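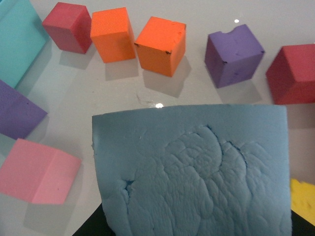

Foam blocks on the white table

hernum_flats
Topic: what are you using for a play surface at home?

We moved to Preranville in June and the new place has hard tile all through the living room. Our daughter is 10 months old and pulling up on everything. I've been looking at the interlocking tiles, the fold-up mats, and a plain wool rug with a thick pad under it. The fold-up ones cost more than I want to pay and the reviews are all over the place. The Astix one has 2,493 ratings, and half of them seem to be for a different size. What has held up for you?

quillback
Interlocking tiles, five years, two kids. They're fine. Buy one more pack than you need and keep it in the closet, because the edge pieces get chewed. Ours were plain gray and we never regretted skipping the alphabet kind. The letters pop out and then you have letters everywhere.

marlow77
I'd go the other way. We had tiles and I hated cleaning them. Juice gets down in the seams and you have to pull the whole floor apart. We switched to a fold-up mat and I wipe it in two minutes. Yes, it costs more.

quillback
You only pull up the ones that got wet. It takes the same two minutes.

marlow77
Not if you find it three days later.

tinhorn
Rug and pad. A baby falling over from standing doesn't need a gym floor. Get the densest felt pad you can find and a low pile rug you don't care about. When she's older you still have a rug.

hernum_flats
How do you clean it, though? She spits up a lot.

tinhorn
Cold water and a little dish soap, blot it, done. Twice a year I take it outside and hose it. Wool does smell like a sheep for a day.

peg_and_post
Check the thickness before you buy. A lot of the cheap mats are thinner than the listing makes them look. Also measure your door swing. We bought a nice thick one and then couldn't open the pantry. It lives in the bedroom now.

orrin_b
Seconding the door thing. I'd also look at secondhand. There's a parents' swap at the Trindade community hall once a month and mats go for 5 dollars. People's kids outgrow them fast.

marlow77
Secondhand foam is a no from me. You don't know what's been in it.

orrin_b
A closed-cell mat with a whole cover wipes clean. If it's cracked, leave it there.

hernum_flats
Thanks, all. I measured and the pantry door here would clear a rug and pad but not a thick mat — so that may settle it for the kitchen end. I'll try the swap for the other half and report back.

quillback
Get the tiles.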